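Workshop > Tips > Benchtop robotics > Randomised scenes in simulation

Randomised clutter for grasp training: working notes

These tips cover the generation of cluttered benchtop scenes in simulation for training a grasp policy, and what we have learned about which settings matter. They assume a working simulator, a fixed-base arm with a parallel gripper, and a library of scanned or modelled household objects. Our own library holds 1041 meshes, sorted into folders by source. The scene generator is called Lysenko and the evaluation harness is Mereck; both names appear in the settings below.

Scale the meshes before anything else

Object libraries merged from several sources rarely agree on units. A mug exported in centimetres and loaded in metres is easy to catch. A jar that is 30 per cent too large is not, and it will teach the policy a jaw opening that fails on a real shelf. Keep a text file of true dimensions for every category and have the loader reject anything outside the range. Decide deliberately whether you want scale jitter. If you do, apply it after the check.

Our first run skipped this step. Of the objects flagged afterwards, 109 had a bounding box wider than the gripper could open, and the policy had spent a fair share of its training budget on grasps that could not be made.

Drop, settle, then inspect

Spawn objects a few centimetres above the surface with random yaw and let the physics settle before the episode begins. Placing them directly in contact produces interpenetration, and the solver will launch the lighter items off the bench. Set a velocity threshold and a time limit. If the scene has not come to rest by the limit, discard it.

Collision meshes deserve a separate look. Convex hulls are quick but fill in the openings of bowls and the loops of handles, so that a small item dropped into a dish ends up resting on an invisible lid. Use convex decomposition for anything hollow. Thin parts such as spectacle arms and spoon handles need a small contact margin or they will sink into the bench.

Surface textures

Randomise the bench and the walls independently. Miloslav Šimek compared three texture schemes in Mereck, all with the same object sets and the same seeds: plain colours, photographic stone and timber, and procedural noise. The photographic set gave the best transfer to the real bench, with plain colours a close second. Noise was worst. His reading is that veined and speckled stone forces the network to separate object edges from surface pattern at roughly the scale it will meet in a real kitchen, while fine noise has no counterpart there.

Bench textures may also be applied to distractor objects. Keep this to a low proportion of episodes. It is useful for breaking the link between colour and category, but grasp success fell once more than a quarter of distractors were retextured.

Camera placement

Jitter the camera pose at the start of every episode and include roll. A bench that always sits level in view gives the network a horizon it will come to depend on — a tripod bumped by a few degrees was enough to expose this in our September trials. Allow large foreground objects to crop at the border, and allow the robot's base into view.

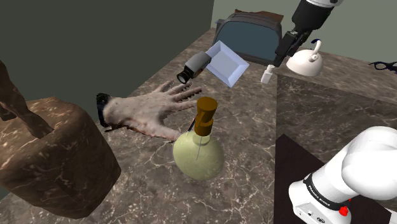

Rendered scene with a veined brown marble bench, mixed objects and a tilted camera. The black gripper is at upper right, above a tiny white bottle.

Transparent items

Glass renders well and grasps badly. Simulated depth is perfect unless you degrade it, whereas a real depth sensor returns holes or the surface behind. Mask out depth on any translucent material and add dropout along the silhouette. Ilona Szabó added this to Lysenko as a per-material flag, and it should be on by default.

Seeds and logging

Report results over 5 training seeds at minimum. With fewer, the spread between seeds was larger than the difference between texture schemes. Log the scene seed, the library version and the discard count for each run. A rising discard count usually means a bad mesh has been added.

Last revised Jul 20, 2025. Settings files for the four-camera version are kept with the Mereck configuration.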